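# Leave the table alone

Most advice about tidy workrooms starts with storage. Buy drawers, buy labels, hang a pegboard. I think it should start with the table, and with what you're allowed to leave on it overnight. My answer is a single bin.

I came to this the slow way. For 18 months I shared a workroom at Tlapale where the main table was treated as a shelf. People set down a roll of tape, a mug, a folder from Pumadis, and went home. By Thursday you had to clear a space before you could do anything, and the clearing went onto the next table over. We owned plenty of storage. We had spent 465 dollars on a Grolik drawer unit that stayed half empty the whole time I was there.

The drawers were fine. The trouble was that a drawer asks you to decide where a thing belongs, and at the end of the day people don't want to decide. They want to put it down. A bin lets them put it down. It has a rim, so the stuff stays together, and you can pick the whole lot up and move it when you need the space.

Size matters more than looks. A big bin turns into a second trash can. A small one fills up, and then you have to deal with it. Plain gray plastic is good enough. I'd put it toward the back of the table, near a corner, where it doesn't get in the way of your elbows, and I'd keep next to nothing in it.

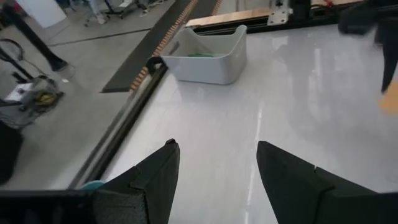

Getsemaní Becerra read a draft of this and disagreed with most of it. Her view is that a bin on a table is clutter with a wall around it, and that if a thing has no home you should find it one before you leave, even if it takes 2 minutes. At Drarkimley they allow nothing on the tables after six, bins included, and she says people got used to it within a couple of weeks.

I don't doubt that. A strict rule works where someone enforces it every evening, and Drarkimley has a shift lead who walks the room. Tlapale had no one like that, and I suspect most shared rooms don't. A rule that gets skipped on busy days is worse than a looser one people follow, and busy days are when the table fills up.

I'll give her one point. The bin has to be emptied on a fixed day or it goes bad like everything else. We picked Thursday, right before lunch. Whoever was in the room did it, and anything unclaimed for 2 weeks running went to the front desk.

A glossy white tabletop helps too. It shows every smudge, and people wipe it more often than they would a dark one. I used to think white was a silly choice for a workroom. I would pick it again.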